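Chapter 5
Fingers, Grip and the First Pick

By now you have an arm that stands up on its own and goes more or less where you send it, and if you built yours on a borrowed corner of bench like I did, you've probably also made a few friends (and used up their zip ties). Now we give the arm a hand!

Revathi Shetty and I built our first gripper at the Brellow workshop over 15 evenings in August, and most of those evenings went into the fingers. We cut them too short, then too thick, and one pair was so slick that a plastic cup slid right out.

Finger shape deserves more of your patience than the motor does, so we'll start there and come to wiring in section 5.2. A long finger reaches into tight spots, but it also bends more under load, and you'll want to sketch a few before cutting anything. Look at how the dark finger slants down from its glossy black joint to a rounded tip, and try drawing that outline at full size on scrap cardboard first. 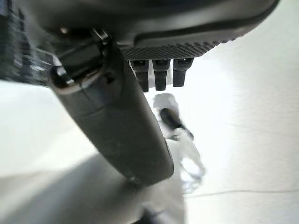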